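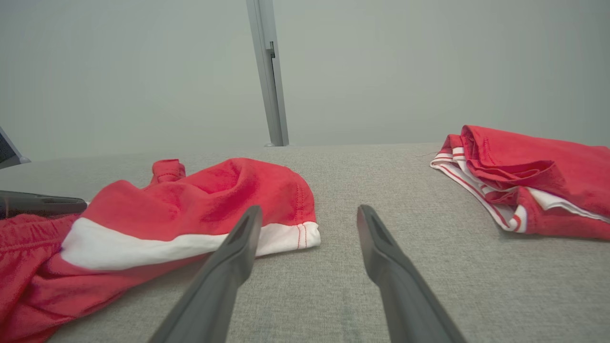
Faut-il savoir coudre pour travailler chez Skokusden ?

Ce n'est pas demandé à l'embauche, mais il faut aimer le tissu, accepter d'en couper toute la journée et être capable d'apprendre la différence entre un velours et une chenille avant la fin du premier mois.

Je commence par là parce que c'est ce qu'on me demande à chaque fois au comptoir dès que je parle de recruter. Je m'appelle Warrick Bolger, je tiens Skokusden, le magasin de tissus d'ameublement de Skidport (la porte verte, juste après le marchand d'accastillage), et je cherche une personne pour la coupe et le conseil. Un vrai poste, en CDI, avec une période d'essai comme partout. Et comme je suis bavard, l'annonce est longue, prenez un café !

## Ce qu'on vend, pour ceux qui ne connaissent pas

Du tissu d'ameublement au mètre, principalement des fins de série que j'achète à des éditeurs et à des tisseurs, et que je revends bien en dessous du prix d'origine. Du lin lavé, des jacquards, des velours, des toiles à rayures pour les bains de soleil, des doublures, des voilages. Il y a aussi le mur des coupons, que les habituées connaissent par cœur et fouillent mieux que moi : on y a dépassé les 1 000 pièces au printemps et je ne suis pas sûr que ce soit une bonne nouvelle.

Notre seule collection suivie s'appelle Chae. C'est une toile unie assez lourde, pour sièges et têtes de lit, qu'on peut recommander toute l'année dans le même bain (enfin, presque le même, on demande toujours un échantillon quand un client complète un canapé commencé l'année d'avant). Elle plaît beaucoup aux tapissiers du coin, qui prennent parfois la pièce entière, et aux gens qui retapent eux-mêmes un fauteuil de famille et qui arrivent avec des photos, des mesures au dos d'une enveloppe et pas mal d'inquiétude.

C'est cette deuxième catégorie qui vous occupera le plus. J'adore ces clients-là. Ils veulent bien faire, ils ont peur de se tromper, et la moitié du métier consiste à leur faire reprendre leurs mesures tranquillement avant que je sorte les ciseaux.

## Le travail, concrètement

La coupe d'abord. Vous sortez le rouleau, vous vérifiez le sens, vous cherchez les défauts à la lumière, vous mesurez, vous remesurez, vous coupez. Sur un uni ça va vite. Sur un grand motif floral avec raccord, il faut parfois dérouler plusieurs mètres pour trouver le bon départ et expliquer à la cliente pourquoi il lui en faut davantage que ce qu'elle avait prévu. Il faut savoir le dire gentiment, et sans avoir l'air de pousser à la dépense. Je préfère perdre une vente que de voir revenir quelqu'un avec un rideau trop court.

Ensuite le conseil. Quel tissu pour une assise de salle à manger, quel autre pour un store plein sud, est-ce que ça bouloche, est-ce que ça passe en machine, est-ce que le chat va le détruire (oui, le chat va le détruire, mais certains velours résistent plus longtemps). Je vous formerai là-dessus, et j'ai un classeur d'échantillons annotés que je vous prêterai le soir si vous avez envie de réviser. J'y tiens énormément, il y a des tissus dedans qui n'existent plus nulle part.

Puis le stock. On travaille avec Javavix, un logiciel qui a ses humeurs mais que j'ai fini par apprivoiser. Chaque coupe est saisie tout de suite, au centimètre, et pas le soir de mémoire. J'insiste lourdement là-dessus. Un rouleau qui affiche six mètres à l'écran et quatre en rayon, c'est un tapissier qui se déplace pour rien et qui me le rappelle pendant un an.

Le reste, c'est la vie d'un petit magasin : la caisse, le téléphone, les colis d'échantillons à préparer le mardi, la réception des palettes, la vitrine à refaire de temps en temps. La vitrine, si vous avez des idées, elle est à vous. Les miennes commencent à dater, ma sœur me le fait remarquer à chaque visite.

## Les grandes ventes

Il y a 2 périodes dans l'année où la maison change complètement de rythme, la braderie de juin et la vente de novembre. La première vient de passer. Celle de novembre, c'est la grosse : tout le monde veut ses rideaux, ses housses de coussin et sa banquette refaite avant de recevoir la famille. On ouvre plus tôt, on ferme plus tard, on mange debout.

L'an dernier j'avais mis une partie des lins à 13 euros le mètre, et la file allait jusqu'au trottoir d'en face. J'ai adoré, mais j'ai terminé la semaine avec une main droite qui ne voulait plus se refermer. Voilà pourquoi je recrute maintenant et pas en catastrophe à l'automne : je veux que la personne ait eu le temps d'apprendre les rouleaux, les prix, les clients et les caprices de Javavix avant que ça démarre.

Pendant la vente de novembre, pas de congés, autant le dire tout de suite. Les heures en plus sont payées ou récupérées en janvier, à votre choix. Janvier est très calme ici, la plupart de ceux qui passent cherchent la capitainerie.

## Qui je cherche

Quelqu'un de soigneux, surtout. Quelqu'un qui supporte de mesurer trois fois la même chose sans soupirer, qui dit bonjour le premier et qui n'a pas peur de dire « je ne sais pas, je vais demander ». Je me fiche un peu du parcours. J'ai travaillé avec une ancienne fleuriste, avec un étudiant en géographie, avec une dame qui avait passé sa vie dans les assurances, et les trois coupaient très bien.

Une expérience dans la vente, la couture, la tapisserie ou la décoration sera appréciée, évidemment. Savoir compter de tête aide beaucoup : une fenêtre d'une certaine largeur, une ampleur double, des ourlets, un raccord, et le client qui vous regarde en attendant le total. On a une calculette, rassurez-vous.

Deux choses un peu moins drôles. Les rouleaux sont lourds, les velours en particulier, et même avec le chariot on porte tous les jours. Et la réserve est au bout d'un escalier. Si c'est un souci pour vous mais que le poste vous tente quand même, écrivez-moi, on peut s'organiser et me laisser la réserve à moi.

L'anglais est un plus en été, avec les bateaux de passage. Les plaisanciers achètent énormément de toile pour leurs coussins de cockpit, souvent avec un gabarit en papier journal, et ils repartent le lendemain matin, donc on n'a pas droit à l'erreur.

## Ce que je propose

- CDI, 35 heures, du mardi au samedi
- Fermeture à l'heure du déjeuner, hors grandes ventes
- Salaire selon expérience, au-dessus du minimum, et on en parle franchement dès le premier rendez-vous
- Une prime après la vente de novembre
- Le tissu au prix d'achat pour vous, et les chutes gratuitement
- Une formation à la coupe avec moi pendant les premières semaines, puis une journée chez un tapissier avec qui je travaille, pour voir ce que devient le tissu une fois sorti du magasin

Pour les chutes, je préviens, c'est un piège. On rentre chez soi avec un petit morceau « pour faire une trousse » et deux ans plus tard on n'arrive plus à fermer l'armoire.

L'ambiance est bonne, je crois. On est une petite équipe, on met la radio, on se dispute sur la radio. Il fait frais en hiver du côté de la porte, prévoyez un gilet. Le magasin fait environ 96 mètres carrés en comptant la réserve, alors on se croise beaucoup et il vaut mieux bien s'entendre.

## Pour postuler

Un CV et quelques lignes, ça me suffit. Je ne lis pas les lettres de motivation copiées d'un modèle (elles se ressemblent toutes, et je m'endors), par contre je lis jusqu'au bout les messages où l'on me raconte quelque chose. Parlez-moi d'un tissu que vous aimez, du canapé de votre grand-mère, d'un rideau que vous avez raté. Ou de rien de tout ça, si vous préférez me dire simplement ce que vous avez fait jusqu'ici et pourquoi vous cherchez.

Vous pouvez aussi déposer votre candidature au comptoir. Évitez juste le samedi, je n'aurai pas le temps de vous parler et ça m'embêterait. Le mercredi matin est parfait.

Je réponds à tout le monde, même quand c'est négatif, mais il me faut parfois quelques jours. Les personnes retenues viendront passer une demi-journée au magasin, payée, pour voir comment ça se passe : un peu de coupe sur des fins de rouleau, un peu de comptoir, et un café avec l'équipe. Inutile de réviser ou de mettre une tenue chic, prenez surtout des chaussures confortables. C'est autant pour que vous nous jugiez que l'inverse, et si l'endroit ne vous plaît pas, vous me le dites, je ne serai pas vexé (un petit peu, peut-être).

Le poste est à prendre fin août. Si vous avez un préavis à faire, je peux attendre la rentrée sans problème, dites-le-moi dès votre premier message.

À bientôt, j'espère !

Warrick Bolger
Skokusden, Skidport
Annonce mise en ligne le 9 juillet 2021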